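Call for participants: open demonstration at the Brurndale workshop

Would you like to spend part of a day with a two-armed robot, trying your hand at tasks you would never think twice about in your own kitchen? We are looking for 40 people to take part in our open demonstration at Brurndale on 14 December 2020, and we would be delighted if you were one of them.

You do not need to know anything about robots. In fact, we are especially hoping to hear from people who have never stood next to one. We had a small trial visit in November with families from the Nirthorpe side of town, and some of the best suggestions came from a retired baker and a school bus driver (thank you both, we have changed the height of the tables on your advice!). If you are curious, patient, and willing to tell us what you think, that is plenty.

The visit begins in the front hall, where there will be coffee and tea, and where Bianka Gál will welcome you and walk you through the day. Bianka has been running our public visits from the very first one, and she is happy to take questions at any point, including the ones you worry might sound silly. After that you will be split into small groups and taken through to the workshop, where each group spends time at each of our 3 stations before coming back together for a late lunch. 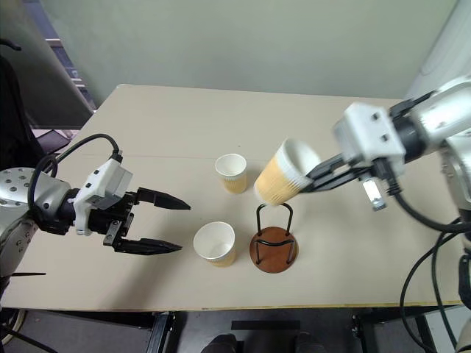 The stations are named after the rooms they sit in, so you will hear us talk about Fiser, Halász, and the Long Room. Fiser is where most people like to start. The job there is tidying up after a coffee break: paper cups go from the table to a wire holder on a round wooden base, with a gripper closing on the cup and carrying it over on its side. It sounds like very little until you have tried to steer it yourself, and then you find out how much your own hands have been doing for you all these years. You will get a turn at the controls with one of our staff beside you, and you are welcome to go slowly. In Halász the robot folds small towels and you give the instructions out loud, and in the Long Room you sit down with a member of the team and talk over what you liked, what bothered you, and what you would want a machine like this to do in a home or a care center.

Who can take part

Anyone aged 18 or over. You should be comfortable being on your feet for short stretches, though there are chairs in every room and you may sit out any part you like. If you use a wheelchair or need an interpreter, please tell us when you apply so that we can have everything ready. Please wear flat, closed shoes, tie back long hair, and leave dangling jewelry at home.

What we ask of you

Come for the whole visit if you can, take your turn at the stations, and fill in a short form at the end. We also write down what people say in the Long Room, without names. You can skip any question, and you can change your mind and go home whenever you wish.

What you get

Lunch, your travel costs within the county, and our warm thanks. We cannot offer a fee this time, and we are sorry about that. Everyone who takes part will be sent our summary of the day once it is written, and will hear first about our next round of visits.

How to apply

Write a few lines telling us who you are, what you do with your days, and what made you want to come. Please do not send a résumé. Add a phone number, any food you cannot eat, and whether you would prefer a morning or midday start. Letters can be handed in at the Brurndale front desk or mailed there, marked for the attention of Bianka Gál. Friends and couples may apply together in one letter, and we will do our best to keep you in the same group.

If we receive more letters than we have places, we will choose a mix of ages and backgrounds and keep the others on our list for the next visit. Either way, you will hear back from us.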